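How to Fold a Hooded Sweatshirt So It Stays Folded

Posted in Laundry, Apr 3, 2026

I love hoodies and I have far too many of them, so over the years I have gotten very picky about how they go into the drawer. A T-shirt will forgive you if you fold it badly. A hoodie has a hood, two fat sleeves, a pocket and a cord, and every one of those wants to go its own way! The good news is that once you know the order to do things in, it takes less than a minute per sweatshirt and you will never go back to the pile on the chair.

My friend Yesenia Villalobos taught me the basic version of this when we shared an apartment, and I have fiddled with it ever since. The tuck at the end is hers. The part about the cord is mine, and I'm rather proud of it.

What you need

A flat surface as wide as the sweatshirt with its arms out. A bed is perfect. If your bed is very soft, pull the comforter tight first or the hoodie will sink in and your lines will wander.

One clean, completely dry hoodie. Please check the cuffs, the hood seam and the inside of the pocket. Those are the thick spots and they hold on to damp long after the rest feels done.

Step 1: Shake it out

Pick the sweatshirt up by the bottom hem, upside down, and give it two or three good snaps. The sleeves drop and untwist and the hood falls open. Fleece loves to cling to itself, especially straight out of the dryer, so if a sleeve is still inside out, reach in, grab the cuff and pull it through now. Doing it later means starting over (ask me how I know).

Step 2: Even up the cord

Hold both ends of the drawstring together and tug gently until they match. Then lay them down inside the neck opening so they can't wander. If one end has vanished into the hood, work it along with your fingertips, bunching the fabric behind it and then smoothing it forward. A safety pin helps with the stubborn ones.

Step 3: Lay it face down

Front side down, hood pointing away from you, hem toward you. Smooth from the middle out to the sides with flat hands. Pull the hem straight, because the ribbing likes to draw in and it will make the whole thing bell-shaped.

Step 4: Bring in the sides

Fold the right side in to the middle of the back, sleeve and all. Now turn the sleeve down so it runs parallel to the side of the body. Do the same on the left. You should have a long rectangle with the hood sticking out at the top. If the sleeves hang past the hem, fold the cuffs back up until they don't.

Step 5: Hood down

Flatten the hood and fold it down over the sleeves. Press the air out! A puffy hood is the main reason a folded sweatshirt won't sit level in a stack.

Step 6: Thirds, then tuck

Fold the hem up a third of the way. Fold the hood end down over it and push it into the open hem, like closing an envelope. Pat it square. You can toss the finished bundle across the room and it will hold together. I have tested this more often than a grown woman should.

The grip matters more than you'd think, by the way. Take hold close to the edge and keep the pinch small. Grab a big handful from the middle and you get a knot of fleece to undo before you can fold anything.
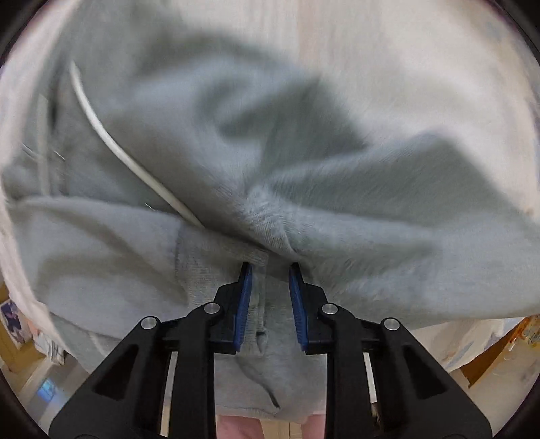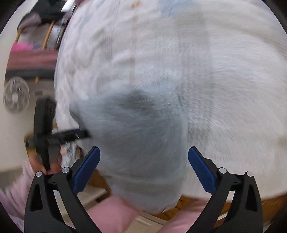 A few extras before you go. Zip-up hoodies get zipped all the way first, then folded the same way. Very thick ones do better in half than in thirds, and you can skip the tuck if the hem is too tight to take it. For a kid's size I leave out the sleeve turn and just cross the arms over the back.

If your drawers are shallow, file the bundles standing up with the rounded fold on top, so you can see every color at once. Mine hold a whole winter's worth that way, and in December I can pull one out half asleep without wrecking the row. Next up I want to tackle sweatpants, which have a cord problem all their own!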